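Strength training after 60: full body three times, or split it up?

Print this thread | E-mail to a friend

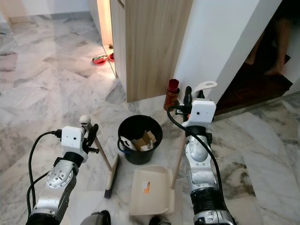

**porchlifter**
Hello all. I've been reading here since December and finally worked up the nerve to post. I'm 63, retired from a desk, and I've been lifting at the Bollach Street gym for a little under a year. I do the full body plan they hand every new member, three times a week: squat or leg press, some kind of row, some kind of press, a hinge, and carries at the end if I have anything left. It has been good to me. My knees complain less on stairs and I can get a bag of softener salt down to the basement without stopping on the landing, which my wife noticed before I did.

My trouble is the third session. The first two go fine, and by the third I'm dragging. My legs feel like wet sand and I usually cut the squats short. One of the regulars told me I've outgrown full body and need an upper/lower split, four days, shorter sessions. I'd love to hear from people my age or older who've tried both.

**marthas_kettle**
Welcome, porchlifter! So glad you posted. I'm 71 and I have done it every which way, and I'll tell you what finally worked for me, with the warning that I'm stubborn and it took me years to get there. I kept the three days but made the third one easy. Same exercises, lighter weights, fewer sets, and I go home feeling like I could have done more. That took some getting used to, as I was raised to believe that if you weren't worn out you hadn't worked. But my heavy days got better almost right away, and I started looking forward to the light one (I listen to my radio plays and take my time).

Four days was too many for me. It wasn't the lifting so much as the driving and the parking and the changing of shoes.

**gus_in_the_garage**
I'm going to disagree a little with my friend marthas_kettle, and she's used to it by now. I went to upper/lower at 66 and never looked back. I train at home, so the driving doesn't come into it, and my sessions are 30 minutes, door to door. Two of those are legs and two are everything else. My lower back gets a proper rest between leg days, and that's where I was getting into trouble on full body, squatting and hinging in the same session when I was already tired.

If you have the time and you like the routine of it, try it for a couple of months. You can always go back.

**slowandheavy**
Before anybody changes anything, how are you sleeping and what are you eating? I don't mean to be a scold. When my third session fell apart I rewrote my whole program twice, and what I needed was breakfast. I was going in at 6 a.m. on black coffee and half a banana. My doctor's dietitian had me add 400 calories a day, mostly eggs and yogurt, and the wet sand went away. Your appetite can drop off as you get older without your noticing it much.

**porchlifter**
Well, slowandheavy, you've caught me. I go in at 7 a.m. and it's coffee and nothing. I sleep all right, up once or twice. I'll work on breakfast.

gus, how do you split up the rowing and the carries? I don't want to give up the carries, they're my favorite part.

**gus_in_the_garage**
Rows on upper days, carries at the end of the lower days, and keep them short. I use a pair of old Kasden dumbbells and walk the driveway. The neighbors have gotten used to it.

**bent_row_betty**
Can I put in a word for the full body side? I coach a seniors' class (the oldest in our group is 86 and she deadlifts, lightly and beautifully), and the thing I see over and over with four-day splits is that people miss a day. Somebody has a grandchild to pick up, or a tooth out, and the day they miss is legs. Now they've trained legs once that week. On full body, if you miss one, you've still done everything twice. I'd much rather see a tired third session than a skipped leg day.

**gus_in_the_garage**
That's fair for a class, Betty, I'll give you that. I just don't skip them. My knees would tell on me.

**bent_row_betty**
Ha! I believe you. But you're one in a hundred, dear, and I don't think it's kind to plan for the other ninety-nine as if they were you.

**marthas_kettle**
Now you two. He asked a simple question and he's going to think we're always like this.

**slowandheavy**
We are always like this.

**porchlifter**
I'm enjoying it very much. Here's what I think I'll do, and please holler if it sounds foolish. I'll eat something before I go, keep the three days, and make the third one light the way marthas_kettle does. If I'm still dragging in a couple of months I'll try gus's split and report back. One more question — on the light day, how light is light?

**marthas_kettle**
I take off about a third and do two sets where I'd normally do three. If the last rep slows down at all, it's too heavy. And do keep your carries, just pick up the smaller pair.

**bent_row_betty**
Sounds like a good plan to me. Write it all down, too, breakfast included.

Filed under: Training Over 50 > Programs & Routines

Related threads
Zokov adjustable bench — does the back pad wobble for anyone else?
Light days: do they count?
Vakulenko trap bar, is it worth the garage space?
Grip giving out before my back does
Sore for three days after lunges
What do you eat before an early session?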